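Read this before you fit anything to these numbers. The dataset is smaller than it looks, and one of the columns is close to useless.

# Distovmont mortar flow and strength set

Flow table spread and cube strength for 38 lime-cement mortar mixes, cast in the Distovmont lab and typed up by Fatima Ngubane and Rhys Donnelly. Last edited 31 March 2020.

## What's in it

- `mixes.csv` - one row per mix: binder, sand, water, admixture dose
- `flow.csv` - spread in mm, straight after mixing and again after a rest
- `cubes.csv` - crushing results, 3 cubes per mix
- `notes/` - bench notes, copied as written, spelling included

Units are in the header row. Missing values are blank. If you see a zero, somebody measured zero or somebody forgot, and I can't tell you which.

## Why it exists

Udell sells a plasticizer that is supposed to hold its workability long after mixing. Mandla Hlongwane wanted to know if that held up with local sand, which has more fines than the sand in most brochures. My own view is that the data hints at a small effect at the higher dose and shows nothing at the lower one. Others on the project read it more kindly. Plot it yourself.
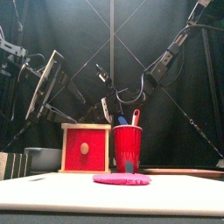 The rest period before the second flow reading was meant to be fixed. It wasn't. The `rest_min` column holds the planned value for the early mixes and the real value for the later ones, and the switch happens partway through the file with no flag. I would drop that column from any model.

## Known problems

1. Two operators ran the flow table and they don't agree. See `operator` in `flow.csv`.
2. Sand moisture was checked once per delivery, so the water/binder ratio is softer than its decimals suggest.
3. The Biltex cement came in 2 batches. Only the second has a batch number.
4. Mixes marked `repeat` were repeated because someone disliked the first result. Both results are kept. Please don't average them. 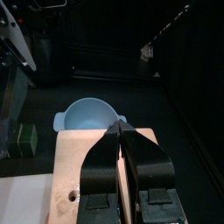
*Closed gripper fingertips over a light tan board, with a pale blue bowl beyond.*

## Using it

The files load in anything that reads CSV. The script `check.py` looks for duplicate mix IDs and impossible spreads. It passes, which only means the errors left in there are plausible ones.

Don't use this set to:

- predict strength for concrete (there's no coarse aggregate anywhere in it)
- rank admixture brands
- back up a claim about durability, which was never tested
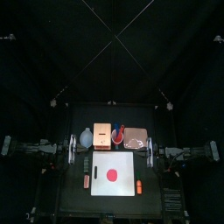
Dineo Khumalo has a Moodley sand series with better moisture records, and we may merge it in April if the column names can be made to match. I wouldn't plan around that.

## Changes

- v4: blanks restored where v3 had filled them with column means
- v3: please delete it if you still have a copy
- v2: operator column added

## Contact

Corrections go to Ainhoa Cordero, with the mix ID and the line from the bench notes. "Looks wrong" isn't enough. Most of it looks wrong.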